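Home Projects Grants News Contact

Search this site Search Go

Bondbridge Small Grants: progress report from the Nosatach Evening Kitchen
22 March 2018
Reading time: 3 minutes

You asked for a report at the halfway point, under the headings on your form. The form has a heading for "Synergies". We have left that one blank and hope it will not be held against us.

What we said we would do

We said we would run a weekly evening kitchen in the old Lirkari tea rooms, teach people to cook cheap suppers, and send everyone home with something in a tub. We promised 40 sessions over the year and an end to the argument about the cooker.

What has happened

The cooker arrived from Kolev in two deliveries. The first contained the cooker. The second contained the feet, eleven days later, by which time we had become very good at salads. It has now been fitted, checked and signed for, and the argument has moved on to the fridge.

Soups go down best. The lentil one has been requested so often that we have started hiding the lentils. Pastry night was less of a triumph, though everybody ate the results and two people asked for the recipe, possibly as evidence. Bread will come back in the spring programme, with a later finish, as the dough could not be persuaded to respect our closing time.

We have also made the front room more welcoming, a budget line of which we were doubtful and are now rather fond.

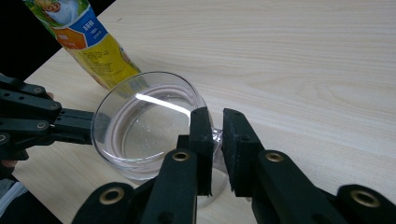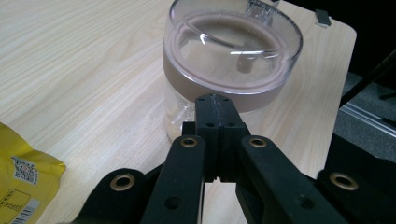
A glass with a little water in it, a clear plastic container and, last of the three, the hen in her gingham scarf.

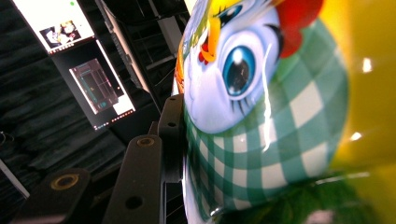
Money

Your grant was £3,036. The cooker and its feet took the largest share, followed by ingredients, then pans. We have £1,000 left, which is set aside for the remaining sessions and may not be spent on a fridge, however warmly the fridge party puts its case. Receipts are attached, apart from one from the market, which was written on a paper bag and has been copied out neatly.

What has gone less well

The online booking form let people book for last year, and a few did. We have gone back to a sheet of paper by the door. The Lirkari end of the bus route was also cut back in the winter, so we now finish early enough for the last bus and leave the washing-up to those who live on the hill. They have noticed.

What comes next

The spring programme starts with eggs and works up to a whole fish. We would like your agreement to move the unspent printing money into ingredients, as we printed one poster and it is still up. A yes by the end of the month would let us order the flour.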